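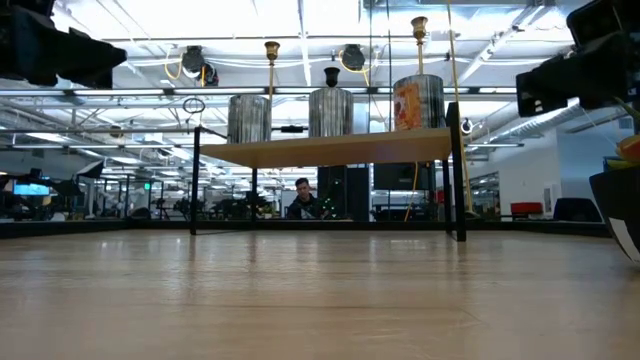

*Attachment 1. Hesow shelf on the table, canisters on top.*

**Ticket:** 134
**Opened by:** Emiliano Lorente
**Product:** Hesow tabletop shelf, pale wood board, black metal frame
**Bought from:** Zonside
**Category:** Stability / assembly
**Status:** Closed

## Problem as reported

The shelf rocks when something is set down near the right end. The movement is small, a tap you can hear more than see, but it's enough to make the canisters shift against each other. I use the shelf to raise the canisters at the back of a wooden table, and the same table gets used for candle holders and a potted succulent. When the shelf is moved to make room and then put back, it never seems to sit quite the same way twice.

I put it together from the sheet in the box. No parts were left over. The board isn't cracked and I don't see a bend in the frame.

What I'd like to know:

- Is this the shelf or the table?
- If it's the shelf, can it be fixed without replacing the frame?
- Is there any problem keeping candles in glass under or next to it?

## Reply, Zonside support

Thanks for the photo. Please clear the shelf completely before you try any of this, and take the canisters off first. Tall or narrow things nearby should go somewhere else for now.

1. Put the empty shelf where it normally stands. Press down on each corner of the board, one at a time, and write down which corner moves.
2. Turn the shelf end for end in the same spot and press again.
3. Carry it to a different flat surface (a kitchen counter is fine) and repeat.

If the rocking stays at the same place on the table after you turn the shelf, the table surface is uneven there. If it goes with the shelf, the frame or the board is out of square. Tell us which one you get. Don't tighten anything yet.

## Update, Emiliano

Did the steps Sunday morning.

Empty, normal position: front right corner moves. Back right is solid. Both left corners solid.

Turned end for end: the corner that moves is now at the back left, so it went with the shelf.

On the counter: same corner of the shelf, slightly worse. The counter is harder than the table and the tap is louder.

I also tried it in a few other places on the table in case one of the joints between the planks was making a difference. Closer to the middle it rocked a little less. At the back, where I want it, it rocked the most. So I think there's a bit of both, but mostly the shelf.

One thing I noticed while it was upside down: the screws into the board aren't equally deep. On the left end they're flush with the metal. On the right end one of them sits proud, and I could slide a piece of paper between the metal and the wood next to it.

## Reply, Zonside support

That gap is the likely cause. If one end was tightened all the way before the other was started, the board pulls the second end slightly out of line and its leg comes up off the surface.

Please do the following with the shelf upside down on a folded towel:

1. Loosen all the screws on both ends by a full turn. Leave them in.
2. Turn the shelf right side up on the counter, not on the table. Press the board down with your palm over each end so the legs settle.
3. Turn it back over without twisting it. Snug each screw by hand, going from one end to the other and back.
4. Give each one a last quarter turn in the same order.

If a screw spins without getting tighter, stop there. The hole in the board is worn and we'll tell you what to do about it.

## Update, Emiliano

Loosened everything. Three of the four went back in fine. The one that was sitting proud won't go the whole way. It turns, gets stiff, and stops with the head still above the metal. It isn't spinning, so I don't think the hole is worn. I backed it out and there was a plug of packed sawdust on the tip.

Cleaned out the hole with a toothpick and a vacuum. After that the screw went down flush with the others.

Counter test: no movement at any corner.
Table test, middle: no movement.
Table test, back: very slight movement at the front right, only with a hard press.

I haven't put the canisters back on yet. Attaching a picture that has the table and the other things that share it. You asked about tall and narrow items and I should've listed them the first time: two gold candlesticks, a black candlestick, a gray glass candle holder, jars with orange and red in them, and the succulent. The succulent has a strand that trails down over the side, so it catches on things if it's too close.
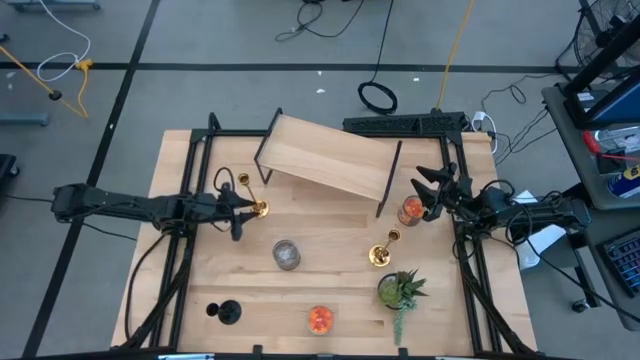

The candlesticks are Tikari and they're older than the shelf. They go over easily if they're bumped. My main worry was always the shelf knocking into one of them, because the canisters would stay put most of the time and a candlestick wouldn't.

Also still waiting on an answer about candles near the board.

## Reply, Zonside support

Good find on the sawdust. We've added a note to our own assembly page to check the holes before starting.

For what's left of the movement at the back of the table: stick a thin felt pad under the front right leg. Use one pad only. If you put pads under every leg, you raise the whole shelf by the same amount and the difference stays where it was. A single layer should be enough for what you describe. If it then rocks the other way, the pad is too thick, so peel it and try a thinner one.

On candles: don't burn anything under the shelf, or on it, or right beside it. The board isn't treated for heat and the finish will discolor. Glass holders and jars can be stored under it unlit with no problem. When you want to light one, move it out to open table first, away from the plant as well.

On placing things:

- Heaviest canister over a leg, lighter ones between.
- Candlesticks on the open part of the table, with some space to the shelf on every side.
- Succulent where the trailing strand hangs free. If it's behind something, you'll pull it along when you reach in.
- Lift the shelf to move it. Dragging it works the screws loose again, and it'll peel the pad off.

## Update, Emiliano

Pad is on. I didn't have thin felt, so I used what came with a set of Avotiņš chair glides and split one in half with a knife. It's a bit ragged on one side but it holds.

Pressed all four corners at the back of the table. Nothing moves. Put the canisters back in one at a time, then picked up the one with the orange and red label and set it down again harder than I normally would. No tap, and the silver ones didn't shift.

Weighed the canisters while they were off, in case it's useful. The labeled one is 200 grams heavier than the next one down, so it now goes at the right end over the leg. That's where it was before anyway.

The black candlestick has moved to the other end of the table from the shelf. Unlit jars can go underneath when I need the room.

Question before you close this: should I check the screws again at some point, or leave them alone?

## Reply, Zonside support

Check them once after a month, by hand, with the shelf empty. If none of them turn, leave them. If the same one has come up again, reply to this ticket and we'll send a slightly longer screw for that hole.

## Resolution

**Cause:** sawdust packed in one screw hole, right end of board. Screw not fully seated, leg lifted. Slight unevenness at the back of the table made it more noticeable.
**Fix:** hole cleaned, all screws reset in alternating order, half-thickness felt pad under front right leg.
**Parts sent:** none.
**Closed by:** Zonside support, with customer's OK.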